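Project Report: Setup and Upkeep of the Hand-Held Gripper, Folding Bench

Group 5, Applied Automation. Written by Amirhossein Kiani, bench notes by Eetu Hyvönen.

1. What we were asked to do

Take over the Gustov gripper from the last group, get it back to a state where you can pick up a folded garment and set it down without wrecking the fold, and write down how to keep it there. Not the learning part. That's group 2 and they have their own report. Ours is hardware, mounting, calibration, cleaning, and a maintenance sheet the next people can follow.

The tool is hand-held. Two fingers, one camera looking out over them, a trigger in the handle, a cable back to the logging box (the Mivow box, gray, on the shelf). Software on the box is Gotutine. We did not touch Gotutine except for the config file.

2. State at handover

Bad-ish. List from the first session in January:

- left finger had play in it, could be rocked by hand
- camera mount screw missing, mount held with tape
- trigger return slow, sometimes stayed half closed
- config file had the opening width from an older set of fingers
- no maintenance sheet, just a text file that said "check screws"

The play in the left finger turned out to be the carriage and not the finger. We lost an entire afternoon on this. Swapped the finger for the spare, same rocking, swapped back, same again. Then Eetu took the cover off and the carriage screws were backed out. Nothing broken. Tightened, threadlocker, done.

3. Bench

The bench top is pale panels laid edge to edge. We wanted one single sheet but there wasn't budget, and the seams are thin enough that a fingertip slides over them if you come in flat. If you come in steep it catches. So: come in flat. This is written on the sheet too.

White cotton on a pale top is the worst case for the camera and we kept it on purpose. If exposure is set wrong the edge of the fold just goes away. Black waistbands help a lot, plain white shirts don't. 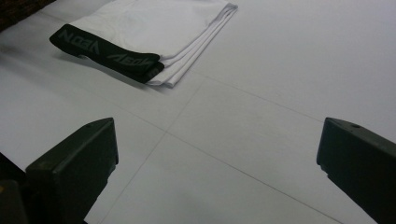 7 min read

With the fingers open and the tool held back from the garment, both inner faces should be in view with bench between them. We use this as the standard check position before every session. Left and right finger both visible, garment beyond them, layers of the fold readable along the edge. If you can't separate the layers on the monitor, stop and redo exposure before you record anything.

The folded edge is where you want to go in. Going at the waistband was our first idea as it is easy to see, but the elastic is thick and springy and when the fingers let go it kicks and opens the fold. Side edge is better. Group 2 agreed after they tried both.

4. Finger mounting

Steps as we do them now. Power off first, cable out of the box.

Back the cover off. Put the carriage in the middle of its travel. Finger goes on with the flat inner face toward the other finger. Start the screws by hand, all of them, then tighten in turns. Don't do one all the way and then the next, the finger ends up twisted and you wont see it until you try to close on something thin.

Then the paper test. Strip of printer paper between the inner faces, close by hand, pull. Should drag the same at the tip and at the root. If it slips at the tip the finger is toed out. Loosen, push, tighten, again. First time took us 22 minutes for both sides. It gets faster.

Zarei finger pads: we tried the soft stick-on ones. Good grip, picked up lint right away, and after a couple of sessions one had shifted sideways. Took them off. Bare fingers are okay for folded cotton if closing force is set low. Someone could try gluing the pads, we ran out of time.

5. Camera mount

New screw from the drawer, right thread, slightly too long so there's a washer under it. Tape removed, residue cleaned with alcohol. After that we re-did the camera calibration with the printed board. The old calibration file is renamed and still in the folder, don't load it by mistake, Gotutine sorts by name and it comes up first. (We should have moved it. Somebody please move it.)

The mount can still be knocked. If the tool gets put down hard, run the check position again. If one finger shows noticeably more than it used to, the camera moved.

6. Trigger

Slow return was dirt and old grease. Eetu opened the handle, wiped the slide, tiny bit of dry lube, closed it. The spring was fine. Do not use the spray can from the machine shop, it's oil based and it will end up on the fingers and then on the cloth.

After cleaning, trigger snaps back every time we tried it. We then ran 200 open/close cycles by hand over two evenings, swapping hands, and checked the carriage screws after. No movement on the paint marks.

7. Config

Only one value really mattered, the open width. It was set for the old fingers so the logged width was wrong the entire range. We measured the gap with calipers fully open and fully closed and put the real numbers in. Also turned off auto exposure. With auto on, the picture pumps each time the dark fingers move and the white cloth blows out.

Exposure is now fixed by hand at start of session with a folded white item on the bench. Blinds down, overhead lights on, no desk lamp. Desk lamp makes hard shadows that look like an extra fold.

8. Maintenance sheet

Taped inside the cabinet door. Short version:

Before each session: check paint marks on the carriage screws, paper test, wipe fingers and bench with a dry cloth, check position, set exposure.

After each session: unplug at the box end and not by pulling on the handle end, lint off the carriage rails with the brush, tool back in its cradle with fingers closed.

Monthly: cover off, look at the rails, look at the cable where it enters the handle, re-measure fully open width. If the width is off by more than 2 mm from the config, find out why before changing the number.

When something breaks: write it in the log book, tool goes on the red shelf, tell the lab.

9. What went wrong

Cable. It's too stiff and it pulls the tool to the left when you reach across the bench. We tried routing it over the shoulder with velcro, works for a while and then it's annoying. A thinner cable was ordered and did not arrive before the deadline.

Smudges. The bench gets gray marks from handling and from rubber feet of other equipment. Doesn't hurt the grasping as far as we can tell but group 2 asked for it to be wiped, so it's on the sheet.

We also forgot to log the first two days of repairs properly, so the dates in the log book for those are from memory.

10. Who did what

Eetu: carriage, trigger, all the disassembly, photos. Amirhossein: config, calibration, maintenance sheet, this report. Cycle test was both of us.

11. Left over for next group

- fit the thin cable when it comes
- glue test on the Zarei pads
- proper length screw for the camera mount
- move the old calibration file
- second set of spare fingers, we have one left finger and no right

Log book and caliper readings are in the cabinet, top drawer. Key is at the lab desk.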